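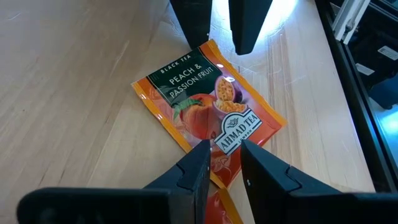

3.2 Setting and procedure

The study was carried out in two lower secondary schools, one in Florkberg and one in Hovby. Both schools had taken part in an earlier survey on loneliness among pupils, and the staff were already used to our way of working. In total 200 pupils received the invitation letter and 190 returned it with the signature of a parent. The remaining pupils had ordinary lessons during the sessions.

Each class met for 12 weekly sessions, beginning in April. The sessions followed the Bruler programme, which was first written for youth clubs and later adapted for schools by Turunen and Koivisto. The pupils sat in small groups and talked about a short story in which a young person is left out by others. They were never asked to tell about their own life, but many of them did so - usually near the end of the hour, when the talk had become slower.

Tea and small snacks were on offer before each session (Figure 2). Raimo Turunen, who led the groups in Hovby, had noticed in his earlier work that pupils speak more easily when the beginning is not too formal. We did not measure this effect.

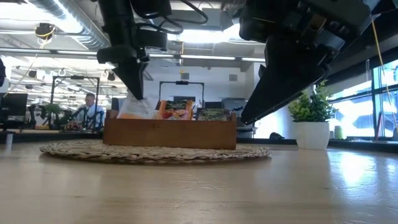 Figure 2. Packets in a wooden crate on a round woven placemat.

After each session the group leader wrote a short note about the mood in the group and about any pupil who seemed to need more help. If a note gave reason for worry, the school nurse was informed on the same afternoon. These notes were not used as data in the present paper, and they were destroyed when the school year ended.

The questionnaire on bullying and low mood was filled in before the first session and again after the last one. Pupils who were absent could fill it in later in the nurse's room.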